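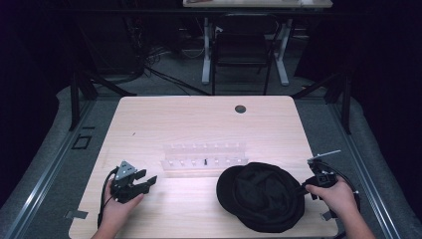 4. Die erste Aufgabe vormachen: Mütze aufhängen

So, wer bis hierher gekommen ist, hat die beiden Handgreifer angeschlossen und in Stuvovlow als "links" und "rechts" angemeldet (falls nicht: zurück zu Abschnitt 3, ohne das geht gar nichts!). Jetzt kommt der Teil, der mir am meisten Spaß macht. Wir zeigen dem System mit den eigenen Händen, wie eine Mütze an die durchsichtige Hakenleiste kommt.

Ich nehme dafür eine schwarze Stoffmütze mit kurzem Schirm. Die Leiste steht bei mir ungefähr in der Tischmitte, die Mütze liegt davor, zwischen den Greifern und etwas näher am rechten.

4.1 In Stuvovlow ein neues Projekt anlegen. Meins heißt "Parisi", nennt eures, wie ihr wollt, aber bitte ohne Umlaute und Leerzeichen.

4.2 Beide Greifer in die Hand nehmen, die Backen zeigen nach innen, zueinander. Leicht geöffnet knapp über der Tischplatte halten. Das ist die Startposition, und zwar jedes Mal!

4.3 Kabel prüfen. Sie sollen neben dem Handgelenk locker nach unten laufen. Einmal beide Arme ganz nach vorn strecken: Zieht es irgendwo, dann mehr Kabel nachgeben.

VORSICHT: Finger weg von den Backen, solange der Port 2297 noch nicht grün ist. Beim Abgleich wird der Nullpunkt gesetzt, und wer da dazwischenfasst, hat hinterher einen krummen Nullpunkt. Ist mir zweimal passiert.

4.4 Aufnahme starten und zwei Atemzüge still halten.

4.5 Mit rechts den Stoff greifen, mit links am Schirm nachfassen, anheben, zur Leiste führen und über einen Stift hängen. Ruhig und gleichmäßig, lieber etwas langsamer, als ihr es ohne Greifer machen würdet.

4.6 Backen öffnen, zurück in die Startposition, Aufnahme stoppen.

4.7 Mütze wieder hinlegen, ein bisschen anders gedreht oder zerknautscht, und von vorn ab 4.2.

Hinweis: Verpatzte Durchgänge nicht gleich löschen! Eun-ji Pyo hat mir beigebracht, sie mit "F" zu markieren, dann lassen sie sich später noch ansehen. Von meinen ersten 47 Aufnahmen hatten 8 ein F, meistens war mir der Stoff weggerutscht.

Hinweis: Meldet Stuvovlow Fehler 418, hat ein Greifer die Verbindung verloren. Stecker raus, Stecker rein, neu abgleichen (4.3 nicht vergessen). Kommt der Fehler wieder, schreibt Ihorr@ nicht direkt an, sondern nutzt das Hirulov-Forum, Ihor Derkach liest dort sowieso mit.

Den Export erkläre ich in Abschnitt 5.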